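Sirnitz, 12 Jan 2020

Didero is to open a second records store in Sirnitz in August. The site will hold paper files for local firms and create 20 jobs.

The company now looks after files for 1,262 customers, most of them small businesses. 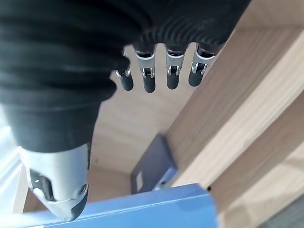 Cempaka Krishnan said the old store had been close to full for two years and that customers were waiting too long for their papers. Requests will be met within about 60 minutes once the new site opens.

Prices will stay as they are until the end of the year.
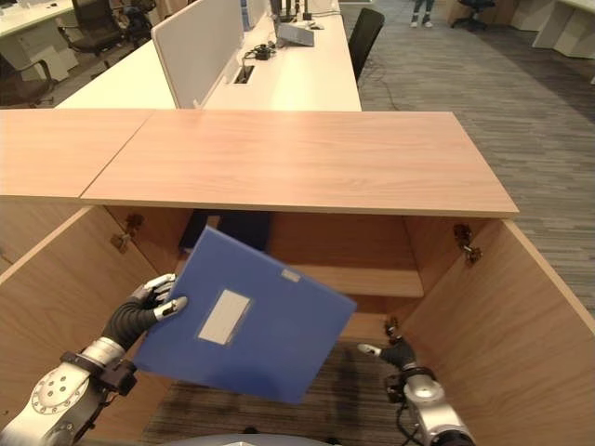 Customers who want their files moved to the new store should write to Kobe Visser at the Didero office in Sirnitz.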